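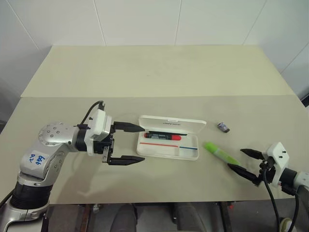

January, grasp planner, afternoon. Switched the candidate sampler in the Menon branch from uniform to edge-weighted. Planning time went from 995 ms to 40 ms per query on the logged clouds, so I'm keeping it. Still unsolved is the marker lying diagonally to the right of the open pencil case: the green cap segments fine, but the paler barrel bleeds into the gray-beige part of the tabletop, and the fitted axis comes out short.

Tried a lower color threshold in Grultex. Better axis, more junk clusters. Put it back to 2.

To do: fit the axis from depth only, then compare. Arm assignment still flips when both costs are close, needs hysteresis. Config is saved under rultdale_pens, don't overwrite it.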